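Sell us the missing piece

My blender is nine years old and the motor is fine. The rubber ring under the blade split in May, and the blender has been on top of the refrigerator ever since. The company that made it will sell me a new jar with the ring already fitted, and the jar costs nearly as much as a new blender. It won't sell me the ring.

I think any company that sells a thing made of several parts should have to sell those parts one at a time, at a fair price, for a good number of years. I would like that to be a law. I have heard the arguments against it and I don't find them strong.

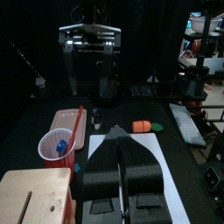

HOME & MONEY

Most of the talk about repair has been about phones, cars and farm equipment. Those matter, and the people who pushed for them did useful work. But the larger share of what gets thrown out of an ordinary house is cheaper and duller. It is the food container whose lid cracked, the lamp with a stripped switch, the board game with a lost pawn, the folding chair that needs one plastic foot. None of it is worth a repair shop's time. A person could fix nearly all of it at the kitchen table if the part came in the mail.

I live in Veltetow, which had a hardware store on the main street until the owners retired. It had a wall of small drawers at the back. You brought in the broken piece, someone behind the counter held it up to the light, and a lot of the time you left with a match. The drawers worked because faucets and hinges and lamp sockets came in standard sizes. Since then the standard sizes have thinned out. My kitchen faucet takes a cartridge that fits that one model and was dropped two years after I bought it. The big store out at Trestgate is ten times the size of the old one and has no drawers.

The usual objection is cost. Keeping parts on a shelf takes space, and someone has to pick and pack them. I accept that. I also notice that the same companies already keep parts. When my neighbor bought a bookcase from Netura and a shelf pin was missing from the bag, Netura mailed her one free of charge within the week. The pin was in a warehouse with a part number on it. Four months later another pin snapped, she wrote to the same address, and she was told that replacement hardware was not available for customer purchase. The shelf is now held up with a pencil stub.

So a system for mailing out the pin exists. It stops when the warranty does. If the price of the pin has to be 2 dollars plus a stamp to make it worth somebody's time, charge that. I'd pay it and so would she.

The second objection is that people won't bother. Some won't. I have thrown out things I could have fixed, and I expect to do it again. But it is hard to judge how many people would order a part when ordering one is nearly impossible. I called three companies this spring about three different items. One had no phone number that reached a person. One sent me to a page listing 194 accessories, none of them a part of anything. The third was polite and suggested I look for a used unit and take the piece out of that. I did look. I would have been buying a second broken blender.

Toys are the plainest case. They are sold as sets, and a set has a way of dying from one loss. A puzzle of 1000 pieces with a gap in the sky goes to the curb. A train set is down to its last coupler. Play kitchens and pretend food are the same: the tray, the knife, the slices, each of them made to go with the others, and sold again only as the full box. A grandparent who wants to replace one pretend fish has to buy the whole meal again.
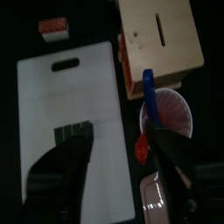
Toy sushi and sliced greens with a white cutting board.

Thrift stores know about it. The one near me tapes its puzzle boxes shut and writes "maybe complete" on them in marker. I asked at the desk what happens to the toy sets with parts missing, and the answer was that they are broken up for the bin of loose toys or go in the trash, depending on the day and on how full the bin is. The bin is popular, I should say. Children don't much care about sets. It is the adults buying presents who do, and they pay for new.

I would write the rule this way. If a product has a part that can be removed by hand or with an ordinary screwdriver, the seller has to offer that part for seven years after the last one is sold. The price has to be posted. The part number has to be printed somewhere on the product in type that a person of my age can read. If the company would sooner not stock the part, it can publish the drawing and let someone else make it. Small makers who sell fewer than 100 of a thing in a year would be left out, because a potter should not have to keep spare teapot lids.

That last exception will be abused by somebody. The seven years will be argued down to four. I would take four.

There is also the matter of what it does to design. A company that must supply a foot for its chair for seven years has a reason to use the same foot on the next chair. After a while the feet come in a few sizes again, and a store could put them in drawers. I don't know that it would go that way, but it went that way once with light bulbs and garden hoses, and the people who made those seem to have stayed in business.

In the meantime I have measured the blender ring with a ruler and ordered one meant for a canning jar. It is slightly too thick. I am going to try sanding it down.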